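Kernard Peel-and-Stick Surface Film, Marble Series
Item 2570

Kernard film is a self-adhesive covering for tables, counters, shelves and drawer bottoms. It goes on over any smooth, sealed surface and wipes clean with a damp cloth. The Marble Series comes in two patterns, Gray Vein and Warm Vein, both on a white ground.

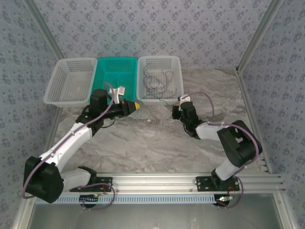

Choosing a pattern comes down to what else is in the room. Gray Vein is the cooler of the two and sits well with blues and pale grays. A gray-and-white marble tabletop against a pale blue-gray wallpaper with a darker floral or scroll pattern still looks calm, as the veining is loose and the wallpaper repeat is regular. Warm Vein has tan lines and is the better match for oak, cream paint and brass handles. If you are unsure, order a sample sheet of each and leave them on the table for a day or two – daylight and lamplight change both patterns quite a bit.

Sizes
Film is sold by the roll or cut to length. Each roll is 334 cm long. Cut lengths can't be returned. Allow 6 cm extra on every side for trimming and for wrapping the front edge.

Everyday use
Plastic storage baskets, trays and dishes can stand directly on the film. Open baskets with perforated floors let crumbs and grit through, so lift them and wipe underneath now and then. Put a trivet under pans. Don't cut on the film. 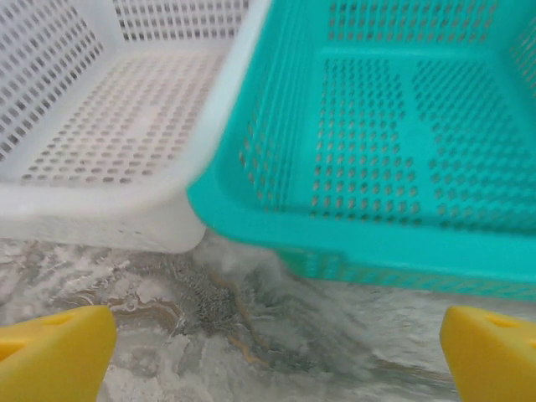
Fitting
Wash the surface with dish soap, rinse, and let it dry overnight. Fill chips and sand them flush. Peel back a hand's width of the backing paper, line up the short edge, and smooth outward from the middle with a felt squeegee. Pull the backing away slowly as you go. Small bubbles can be pricked with a pin and pressed flat. Trim with a new blade.

Two people make the job easier on anything longer than a desk.

Ordering
Rolls ship from our Zivov warehouse. For orders over 1000 cm in one pattern, ask for rolls from the same print batch – shades can differ slightly between batches.

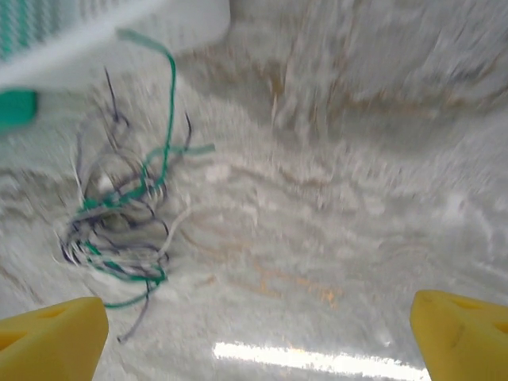

Fondetport Home Supply – Surfaces and Coverings Department

Questions about matching, batches or samples go to Benedita Sampaio. Trade accounts are handled by Kilian Holzer.

Page updated 9 Mar 2022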